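Clorus Sort: data card

Version of Feb 23, 2026
Maintainers: Mamta Dwivedi, Yuto Morikawa
Licence: research use, see LICENCE.txt

What it is

Clorus Sort holds 242 teleoperated episodes of a tidying chore. Small plastic pieces are picked up and put into containers by colour. We recorded it to find out how far a two-finger gripper can get with a job most people do without looking.

The answer so far is part of the way. Our baseline policy handles a single piece lying clear of the others fairly well. It does poorly once pieces overlap, and it often closes on two handles at once. Glare on glossy plastic throws off its grasp point.

Wrist view

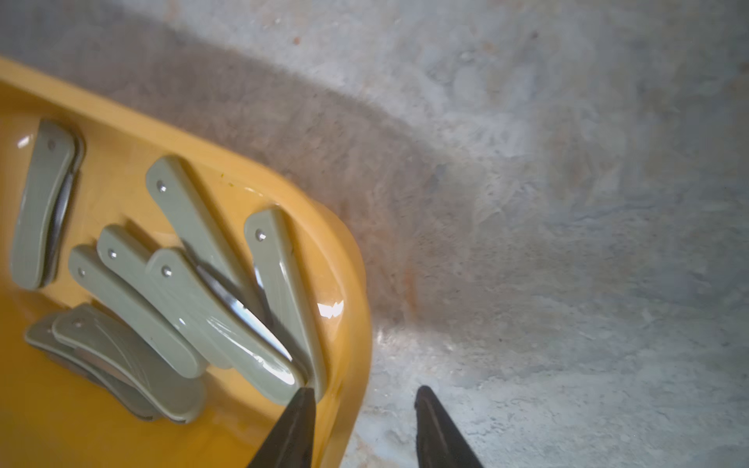
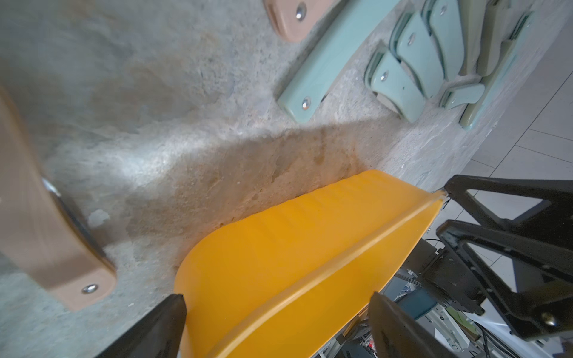
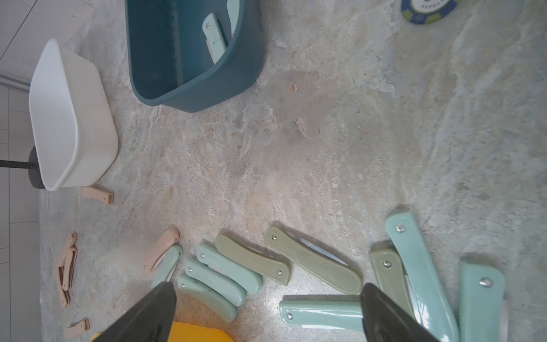 Wrist camera at three points in the work. Both black fingertips show in each.

Contents

episodes/ one folder per episode, video plus joint states
labels/ start and end of each grasp, marked by hand
splits/ train and test lists; test has 13 episodes
baseline/ config and weights

Labelling

Umesh Goel labelled the grasps and Hemant Khurana checked them. A grasp counts as failed if the piece is dropped before it reaches a container. Bumping a container is logged but isn't a failure. Colour names in labels/ are coarse: the pale greens share one label, so don't use them to train a shade classifier.

Known problems

Joint states in nearly 110 episodes lag the video slightly. Run align.py before training.
Lighting varies, and some episodes have hard shadows.
We have no results on fabric, dishes or anything soft.
Please don't quote the baseline as evidence that a robot can tidy a room.

Changes

July: removed duplicate episodes, fixed the split lists (thanks to Lertchai Phetsri).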